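How to Wash a Flat-Woven Wool Rug at Home
By Živko Berisha
November 2024

22 shares | 5 comments

A flat-woven wool rug, the kind with no pile, can be washed at home if it is small enough for one person to lift when wet. For most people that means a runner or a bedside rug. Anything bigger should go to a rug cleaner. Wool takes up a lot of water, and a room-size rug soaked through is too heavy to handle without stretching it.

These steps are for wool flatweaves such as kilims and dhurries. Do not use them on a tufted rug with a glued backing, on silk, on viscose (sometimes sold as "art silk"), or on an old rug that has worth beyond floor covering.

Check the dyes first

Pick the strongest color in the rug, usually a red or a dark blue. Wet a white cotton cloth with cool water, press it on that color and hold it there for 2 minutes. Look at the cloth. If there is any color on it, stop. The rug will bleed into its lighter areas and there is no easy way to get that out.

Repeat the test with a drop of your soap in the water, then test the other colors the same way, and don't forget the fringe if it has been dyed.

What you need

A vacuum with a plain suction head
Wool wash or another pH-neutral soap
A soft brush or a large sponge
A hose with a gentle spray, or a bathtub
A squeegee with a rubber blade
Old towels, more than you think
A fan
A slatted rack or two sawhorses for drying

Do not use laundry detergent made for cotton. Many of them contain enzymes that attack wool. Leave out bleach, ammonia and oxygen powders as well.

Step 1. Get the dry dirt out

Most of the dirt in a rug is grit, and grit turns to mud as soon as it gets wet. Vacuum the front, turn the rug over, vacuum the back, then turn it again and do the front once more. Keep the suction head away from the fringe. If you can hang the rug over a railing, beat the back with the flat of a broom until the dust stops falling.

Step 2. Wet it

Lay the rug on a clean, hard surface with a slight slope. A tiled patio is fine. A driveway with oil spots is not. Use cool water only. Wet the rug from the middle out until it has darkened evenly. Dry patches will take up more soap than the rest and are harder to rinse.

In a bathtub, fold the rug loosely and press it under the water with flat hands. Don't wring or twist it.

Step 3. Wash

Mix the wool wash in a bucket at the strength given on the bottle, or a little weaker. Spread it with the sponge and work in straight lines along the weave. Scrubbing in circles will felt the surface, and felted wool stays that way.

Do one side, turn the rug, and do the other. Clean the fringe last, laid flat, brushing from the knots to the tips.

Step 4. Rinse

Rinse until the water runs clear and there are no bubbles when you press the rug with your palm. This takes longer than the washing. Soap left in the wool goes sticky and draws dirt, so the rug looks gray again in a month.

Pull the squeegee firmly toward you along the length of the rug to push out the water. Go over both sides, and finish by rolling the rug up in towels and kneeling on the roll.

Step 5. Dry it flat

Put the rug on a slatted rack or across sawhorses so air can reach both sides. Square up the corners while it is wet – this is your one chance to straighten a rug that has gone out of shape. Keep it out of direct sun and run the fan across it. Turn it every few hours.
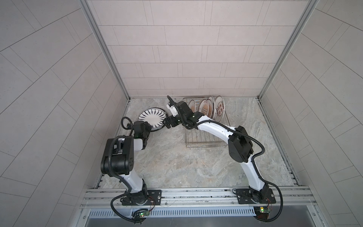

Wire rack on a stone floor, with tiled walls.

Don't hang a wet flatweave over a single line. The weight pulls the middle down and leaves a ridge. Don't put it back on a wood floor until it is dry right through. To check, lay your hand on the thickest part and leave it there. If it feels cooler than the rest of the room, give it another night.

If something goes wrong

The edges ripple: dampen them, pin them square to a board under a towel, and let them dry again.

It smells like wet dog: some of this is normal for wool and goes as it dries. A sour smell means it dried too slowly. Rinse it again and use more air.

The fringe has turned brown: dab on white vinegar mixed with 5 parts water, leave it a few minutes and rinse. Test one end first.

The rug feels stiff: there is still soap in it. Go back to Step 4.

A full wash every couple of years is enough for most rugs if they are vacuumed and turned end to end now and then.

Share this page | 5 comments
Contact | © 2024 Atstead Rugs | Back to top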